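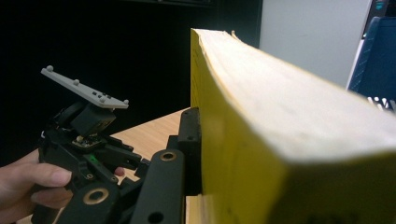
A thick yellow one, frayed at the corner.

About Grasberg Books
We buy, sort and sell second-hand books from two rooms in Serkeck. The shop opened with 80 books and a kettle. There are 900 on the shelves now - the kettle has been replaced twice.

Frayed pages don't put us off, and we price accordingly. Bring up to 30 books at a time, any morning. Encyclopaedias by arrangement, and the arrangement is usually no.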